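30 Dec 2019

The table is done, more or less

I said in May that I would sort out the dining end of the kitchen before the year was out, and with a day to spare I think I can say I have. The walls still need another coat behind the radiator, but that can wait until it's warm enough to have the windows open.

The old table went first. It was the one we brought from the flat in Ritulden, dark varnish, one leg shorter than the others, and a burn on it from the fondue evening that Balthasar Schnyder will remember. I put it up on the local noticeboard for 40 and a student took it the same afternoon. I had expected to miss it and I haven't.

Finding a new one took most of the summer. I wanted pale wood and I wanted it narrow enough that you could get to the back door without turning sideways. Shops seem to think everyone seats eight. One place showed me something very handsome for 3,000, which was never going to happen. In the end I found ours second-hand in Fendby, an hour on the train each way to look at it and then a hired van to fetch it. It had some old cup rings, so I sanded the top by hand and oiled it twice, leaving it overnight each time.

I like the grain a lot more than I thought I would. It was hard to see in the seller's garage. In the kitchen, with the light on it, you get all these fine streaks running across. 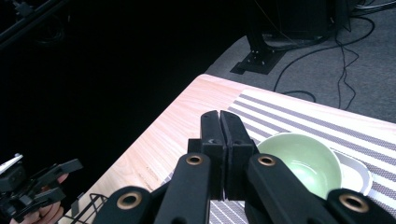 The table with the striped placemat and the pale green bowl.

The placemats were Müzeyyen Tuncer's doing. I had been using a tablecloth, and she pointed out that I'd spent weeks on a table and then covered it up. She was right. We went through a whole stack at the market and I chose white with a greyish lavender stripe. They are woven, so crumbs do get into them, but a shake out of the back door deals with most of that. I would not put them in the dryer. I did it with one and it has never sat flat again.

I tried plain grey ones before those and took them back. With the grey floor it all looked like a waiting room.

The green I was less sure about. Our old bowls were white and mostly chipped, and I had meant to buy white again, but the pale green looked fine against the wood and I've stopped noticing it. It's a good colour for porridge – and not such a good one for pea soup, as we found on Boxing Day.

Still to do: the lamp, which hangs too low for anyone tall, and the chairs. We have the same mixed lot as before and two of them creak. I've been told to leave them alone until spring, so I will.

If anyone has used hard wax on a table instead of oil, let me know how it held up. I've got half a tin of oil left, but I'd consider changing once it runs out.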